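### 4.2 Conveyor sorting with mixed end effectors

The Sirkby task asks the policy to take a cup from a belt and place it in one of two open bins on the far side. The cup may be upright or on its side; the second case is harder, as the rim no longer offers a vertical grasp. We collected 800 demonstrations by teleoperation and held out 70 for validation. Each method was then run for 30 trials per starting pose.
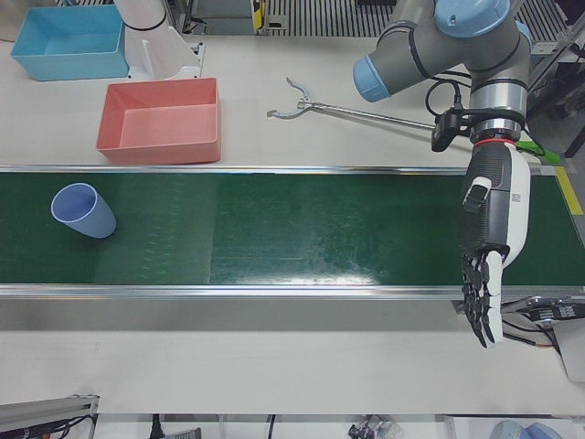 **Figure 3.** Sirkby workspace from the fixed camera, with the cup on its side near the left end of the belt.

Tolano, our baseline, sees only the fixed view. Chamoun adds the wrist stream, encoded separately and fused at the action head. With the cup on its side, Chamoun completed 24 of 30 trials. Most of its failures were early finger closures – the hand shut before the rim had passed between thumb and index finger.

The wrist stream also carries a good deal of background. Fingers and thumb take up much of the view, and the rest changes with every wrist rotation, so we mask the static palm region and apply random crops to the remainder during training.
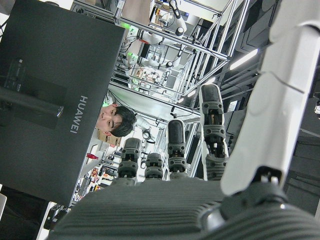 ### 4.3 Transfer to the Cornasitz objects

Weights were frozen after the Sirkby runs, and no new demonstrations were added for this test.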